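Hello again, friends! I promised a few of you in the comments that I'd get back to the Stutar hand cream once I had made it to the bottom of the tube, and as of this morning I have squeezed out the very last of it, so let's talk.

I bought the one called Skaria, the unscented version in the pale green tube. I have terribly dry hands from October right through to spring, the kind where the knuckles go red and catch on sweaters, and I've been through more creams than I care to admit. This one came up on the Stutar site with 2,807 reviews, most of them glowing, and you know me, I read far too many of them before ordering.

The texture is thick. My first night I used a blob the size of a grape and was still rubbing it in ten minutes later, so please learn from me and start with a pea. With the right amount it sinks in fast, and it leaves a soft, powdery finish that I really love. I could turn the pages of a book right after without leaving fingerprints all over them!
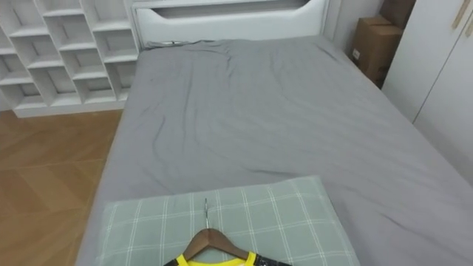

My routine settled into twice a day, once after the breakfast dishes and once at 10 p.m. with a pair of cotton gloves over the top. By the second week my knuckles had calmed down, and the skin beside my nails had stopped splitting, which made doing my polish so much nicer. I did a full manicure in Wike's plum creme and for once the edges looked tidy up close.

Now for the grumbles. The cap is a tiny screw-on thing, and trying to get it back on with creamy fingers is a test of patience — I dropped mine behind the sink twice. It also has a faint waxy smell for the first minute, even though it's sold as unscented. My sister-in-law couldn't smell it at all, so it may just be my nose.

I've also tried the Brurnusberg balm, and if your hands are truly cracked I'd still reach for that one at night. It's greasier, but it stays put. For daytime, Skaria wins easily, and I have already ordered two more tubes.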